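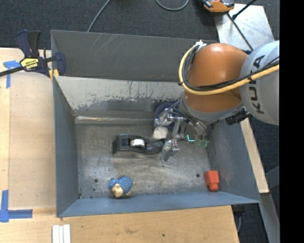

Folel Forum » Manipulation » Data collection
Thread: How many failed grasps to keep in the training set?
Page 1 of 1

binwall_left
June 12, 2020
We have been gathering grasp attempts for a learned picker since May. One arm, one metal bin, a handful of mixed household things in the bin at a time. The current log has 1741 attempts. Labels are success or fail, taken from finger position after the lift. No force data.

My question is about the failures. Well over half the log is fails, and a fair share of those are the same fail again: fingers close on nothing above the bare floor because the early policy sampled points at random. Do people throw these out, weight them down, or leave them in? I am using plain cross-entropy with no weighting at present.

Objects vary in shape on purpose. Tape dispenser, small toy sheep, a toy-like block, some rounded things. Five in the bin at the moment.

ostrava_k
Leave them in. An empty close is a valid negative and the network needs to learn that scratched metal is not an object. If you remove them you will get confident predictions on scuffs and reflections. We had this on a worn bin and it took a fortnight to find.

pitch_yaw_tea
Disagree in part. You need some, but past a certain number they teach nothing. Once the model gives near zero for bare floor, each further one is a wasted gradient step. We cap them per session and spend the robot time on attempts near an object but slightly wrong. Those are the ones that move the validation curve.

binwall_left
What cap?

pitch_yaw_tea
43 per session. There is no theory behind it. It was what we had in the first session that trained properly.

ostrava_k
A cap set like that depends on your bin and your lighting. If he repaints the bin or moves the camera, his floor negatives are out of date and he has to collect again. Weighting keeps the data and costs nothing.

Quick check for the original poster: do you separate "missed" from "touched and slipped"? With finger position alone they look the same.

binwall_left
They are both fail. I can split them from the camera by comparing the bin before and after. If nothing moved, it was a miss.

ostrava_k
Do that before anything else. A slip on the tape dispenser tells you the approach was nearly right but the angle was poor. A miss on bare floor tells you nothing about angle. They should not carry the same label.

danau_user
We use the Danau logger, which writes the before and after pictures by default. The difference test is fine on large objects. On small ones near the wall it gives false "nothing moved" results when the shadow of the arm has not cleared. Wait 2 seconds after retract before taking the second picture.

Also, how do you refill? If the arm drops things back from the same height each time, they all end up in the same part of the bin and the corners are never covered.

binwall_left
It drops back at a random point within the middle half of the bin. I reshuffle by hand every 12 attempts. Corners are poorly covered, yes. Anything lying against a wall tends to stay there until I move it, as the planner refuses most poses close to the rim.

pitch_yaw_tea
Then your fails are biased as well. The model will read "near wall" as "never tried" and the score there is noise. I would loosen the collision margin before touching the loss. Prostomex published their margin settings with the gripper files, worth comparing with yours.

ostrava_k
Careful with that. A looser margin on a rigid metal bin means finger damage sooner or later. Slow the last part of the descent and add a contact stop first. He has no force data, so it would have to be motor current.

binwall_left
Motor current is logged but unused. I will try it as a stop signal at low speed.

Plan for now: split miss and slip, keep everything, weight the floor misses down, then run one set with the cap for comparison. Same seeds for both.

pitch_yaw_tea
Hold out by object as well as by session, or both runs will look better than they are.

deligiannis_rig
Is the split script going to be shared? We have the same labels on our side and almost no before pictures, so I would like to see what it does when one is missing.

binwall_left
It skips the attempt and writes the index to a text file. I will post it once the paths are cleaned up.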